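Drisley diner brings back real utensils, and I'm all for it

March 12, 2024 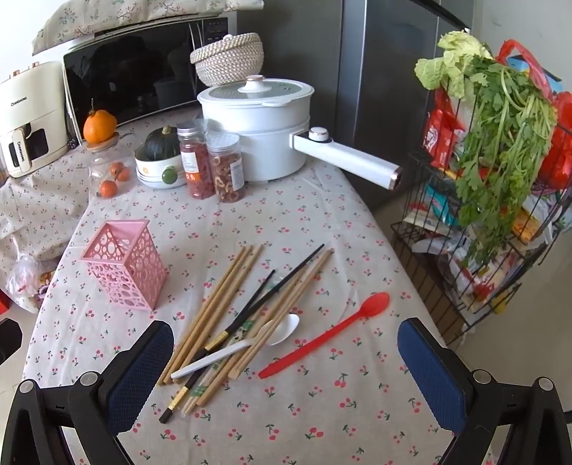 I've been eating lunch at the Plistura on Strazds Street for longer than I'd like to admit, so when the plastic forks went away last month I noticed before I'd even sat down. No more little sealed packets with the napkin you can see through! The place has gone back to washable everything, and as of this week that goes for takeout too, if you're willing to bring your own.

Aatos Tikkanen, the owner, told me he'd been chewing on it for most of the winter. He was buying 800 packets a week and figured half of them went straight in the trash unopened (I can vouch for this, I have a drawer full at home and I bet you do too). In February he finally called his supplier, Ekelon, and canceled the standing order.

"I felt silly paying for something people were handing back to me," he said. "And you can't cut a dumpling with those knives anyway."

He's right about the knives. I snapped one on a potato pancake in January and ended up eating the rest with my fingers, in front of my boss.

So how does it work now? If you eat in, you get metal or wood from the kitchen and it goes back in the bin by the door when you're done. If you take your food out, you get nothing unless you ask, and if you ask there's a small stash of wooden forks behind the register. Bring your own container and Tikkanen knocks 2 percent off the bill. It's not going to make anybody rich, but I got a few cents back on my soup on the first try and I'll admit I was pretty pleased with myself.

The money side isn't all rosy. Tikkanen spent more than 400 dollars on new flatware and a second rack for the dishwasher, and he's had to move one of his evening people over to dishes during the noon rush, so the line at the counter was slow the first few days. I waited long enough to read the whole bulletin board, including a notice for a piano that I'm now seriously thinking about buying. It was moving faster when I stopped in again yesterday.

Not everyone's a fan. A man ahead of me wanted three forks for the road and was not happy to hear he'd have to ask at the other end of the counter, and a couple of the office crowd grumbled that they don't keep silverware at their desks. Fair enough! I didn't either. I've now got a spoon and a pair of chopsticks rolled up in a dish towel in my bag, and apart from the time the towel came undone all over the bus it's been no trouble.

Two other lunch spots on the street are said to be looking at the same thing, though neither one wanted to talk to me about it yet. Tikkanen plans to run things this way for 3 months and then see where he stands. Lunch is served until the soup runs out, and the takeout discount is good at the counter only, so don't try it over the phone like I did.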